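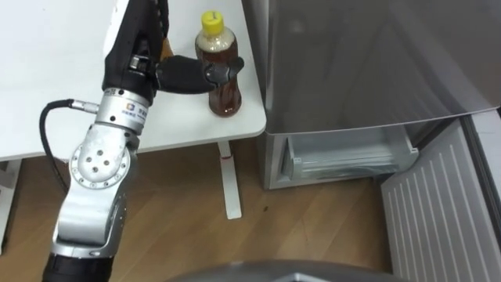
A plastic bottle of tea near the front edge of a white table.

Halside tightens rules on shelf-life dates for bottled tea

Bottled tea sold in Halside will have to carry a date based on storage tests of the finished product under a labeling rule that takes effect in May. Until now, bottlers in the district have been allowed to copy a date from an earlier product if the recipe was similar.

The rule covers ready-to-drink black, green and oolong teas in sealed plastic or glass bottles. It does not cover canned tea, powdered tea, concentrates sold to restaurants, or tea brewed and poured on the premises.

Under the new text, a bottler must hold samples from 3 separate production runs at two temperatures, one close to room conditions and one warmer, and test them at set intervals. The tests look at acidity, color, sediment, cap seal and microbial growth. The printed date may not be later than the last interval at which every sample passed. A change of bottle supplier, cap liner or sweetener counts as a new product and restarts the testing.

The district food office said it reviewed more than 70 products on sale in Halside before drafting the rule. For many of them, the bottler could supply a test record for the recipe but none for the bottle in use. The office did not name the products and said the review was not prompted by any reported illness.

Packaging is the main technical point. Plastic bottles let small amounts of oxygen through the wall over time, and the rate depends on wall thickness, storage temperature and any barrier layer. Oxygen darkens the tea and dulls its flavor well before it becomes unsafe to drink. A recipe tested in glass can therefore have a shorter useful life once it is moved to a thin plastic bottle, even when the fill process stays the same.

"The date has been treated as a property of the tea, and the bottle was left out of it," said Wenjie Xiong, who led the drafting work at the food office. "Two bottlers can fill the same tea on the same day and need different dates."

Xiong said accelerated testing at higher temperatures will be accepted for a provisional date, provided that the room-temperature samples stay in storage and the results are filed when they come due. If the two sets disagree, the room-temperature result applies.

Lekum, the largest of the bottlers in the district, said its unsweetened teas already meet the requirement. Its lemon and milk teas were last tested in a heavier bottle that has since been withdrawn, and those tests will be repeated. The company expects to shorten the printed date on 4 products while the work is under way. It does not plan to change prices.

Feng, a smaller firm that fills for several store labels, asked the office during the comment period to let bottlers share results when they buy the same bottle and use the same filling line. That request was accepted in part. Shared results may be used for the cap seal test, but acidity, color, sediment and microbial growth must be tested for each recipe.

Most of the laboratory work is expected to go to Drikau, which runs the only commercial storage rooms in the area with the required temperature logging. Drikau said it has space for the first group of samples but will need a second warm room if all of the bottlers file at the same time. Bottlers may use a laboratory outside the district if it keeps hourly temperature records and reports any gap in them.

Stores will not have to pull existing stock. Bottles filled before the rule takes effect can be sold until the date already printed on them. Products filled afterward without a test record on file will be limited to a default date of 70 days from filling - a period the office described as short enough to be safe for any of the packages it reviewed.

The rule also fixes where the date appears. It must be printed on the shoulder or the cap, in dark ink, with the month written as letters. A lot code must appear next to it. Dates printed only on the outer carton will no longer be accepted.

The full text and the filing form are available at the food office counter.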